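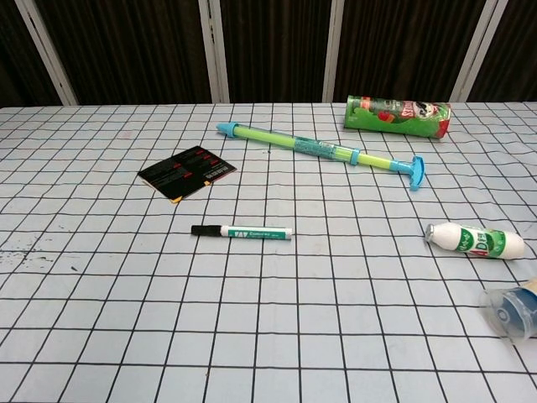
Snack can, water gun, marker and other items on the gridded cloth.

I think most gripper comparisons use the wrong objects. Suppliers like clean cubes, and any gripper can lift a cube. At Trarka we tried the Eder and the Bondau on household bits, 200 picks each. The Eder managed 88 per cent, but it was slow on anything round. The Bondau was quicker and dropped more. I would still buy the Eder. A dropped bottle costs us roughly 20 seconds, and a slow pick costs far less.

Kamran Chaudhry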